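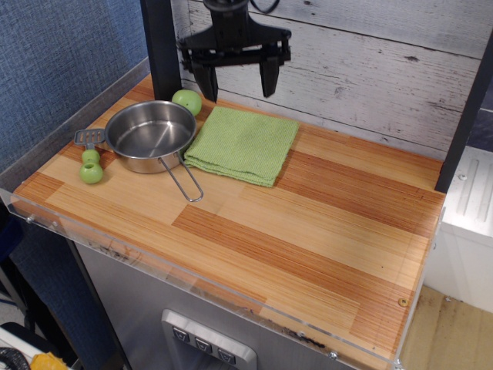
Figure 2. Worktop in pale and orange-red wood, with a clear raised edge.

4.2 What people call the cloth

We had expected the words for kitchen furniture to give us the most to talk about, and they were good fun (see Figure 2 for the sort of surface that Gellinden speakers call a "side" and Jastberg speakers call a "bench"). The words for cloths were far richer. We sent the booklet to 1000 households in the valley and had 657 back, many with notes squeezed into the margins, and the page on cloths was the most heavily scribbled of all.

Speakers in the valley use 21 different names for a cloth kept in the kitchen. A few are known everywhere: "tea towel", "dishcloth", "drying-up cloth". Others hardly travel at all. "Wiper" belongs to Jastberg and the farms above it, and we were delighted to find "glass rag" still in daily use at Kurek, where the older word list gives it as lost. It is used there by people in their teens as well as by their grandparents, so we cannot put it down to memory alone.

The line between the two main areas follows the river until the bridge at Parerlow, and then it breaks up. In Parerlow itself both "wiper" and "tea towel" are heard, often in the same house and sometimes in the same sentence. Several families there have given the two words different jobs. A tea towel is for clean plates; a wiper is for hands, spills and the dog. This is a lovely case of two names settling down side by side, and it matches what we found for "bench" and "side" in section 4.1.

Texture matters too. Cloths with a waffle weave are much more likely to be called "towel" of some kind, whatever they are used for, while flat cotton ones are usually "cloth". Colour made no difference to the name in any of the places we visited. 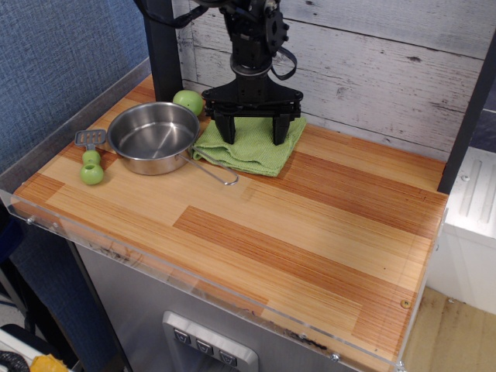
Raíssa Prado, reading an early draft of this section, wondered whether the weave was really doing the work, and suggested that people might be going by thickness, as she does herself: anything that feels heavy in the hand is a towel to her, and anything thin is a cloth. It is an excellent point. The booklet asked about weave and use but left thickness out, and the margin notes are too patchy to settle the matter. We have added 2 questions on it to the next booklet, which goes to the upper farms in August.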